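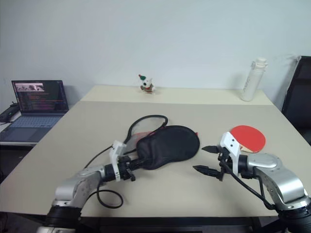 Hondesthorpe, 2nd August

Handout for the session on faults and how they get written up

Read this before the session. Bring your own notes on the Walum fault, even if they are messy. You will need them for the second half.

The task in this unit is bagging: two arms, a table tennis paddle and its padded case, paddle goes in the case. One gripper holds the case by its edge and the other picks up the paddle. It sounds easy and people describe it as easy, usually people who have never watched it go wrong. The fault we are going to work through came up on this task, and the write-up we were given for it is, in my view, not good enough to teach from except as a warning.

What was reported

The Walum controller logged a grip as "secure" on the left arm. The right arm then moved in with the paddle. The case slid, the left arm kept its fingers shut on nothing much, and the right arm went on pushing the paddle toward the spot where the opening was supposed to be. It pushed into the tabletop for four seconds before a person hit the stop. Nobody was hurt. One finger pad had to be replaced.

The report gives the cause as "operator placed case incorrectly." That is the whole of the cause section. I would like you to be annoyed by that sentence.

Why the stated cause won't do

Suppose the case was put down a little crooked. A soft case will always be put down a little crooked. It wrinkles, it shifts when you touch it, and it has a long drawstring that ends up wherever it ends up. If the method only works when a person lays the thing down perfectly, then the method has the problem and the person has been handed the blame for it.

Look at what "secure" meant to the controller. It meant the fingers had stopped closing and the motor current had gone over a set level. Both of those are true when you grip a case properly. Both can also be true when you have pinched a fold of fabric, or the cord. The signal can't tell these apart, and the software treated it as if it could. Kustusska, the planning layer that sits on top, never asked again. It took one yes at the start of the motion and carried that yes all the way to the end.

Then there is the push. Why was the right arm allowed to lean on the table for that long? There was a force limit. It had been raised during tuning, in the earlier trials, when the arm kept stopping early on the stiff lip of the case. Raising it made the stops go away and the success rate look better. The report mentions the new limit in a table at the back and does not connect it to anything.

About that success rate

You will see a claim that the task was run 100 times before the fault, with two failures. Please don't copy this into your own work without asking what was counted. I asked. A run in which somebody reached in to straighten the case was scored as a success, provided the paddle went in afterward. There is no record of how often that happened. So the number tells you how the arms do with a helper standing by, and it was used to argue that no helper was needed.

I have the same doubt about the fix. Achari, the add-on grip checker, watches the wrist camera and decides whether the case is still held. It may well help. The trials shown to us used one case, on one pale table, in even light. A black case on a pale table is about the kindest thing you could ask a camera to find. I would want to see a dark surface, a second case with a different cord, and a few grips made badly on purpose.

Terms we will use

Fault: something in the system is wrong, whether or not it has shown yet.
Failure: the system does not do what it should.
Hazard: a state from which somebody or something could be harmed.
Stale yes: my own term for a check that was passed once and then trusted for too long.

The raised force limit was a fault for roughly two weeks before it had any part in a failure. Keep that gap in mind when you draw your timeline.

Before the session

Rewrite the cause section in your own words, one page at most. You may not use the phrase "operator error" or anything that means the same.

List each point in the motion at which the left grip could have been checked again, and say what the right arm should do if the answer comes back no. "Stop" is a fair answer for some of these. It is a poor one if the arm is already pressing down, so say where it stops and what it does with its force.

Write down one thing in the report that you believe and what makes you believe it.

The longer assignment, on stop buttons and reaction time, is due in September. Sheets for that will be given out separately.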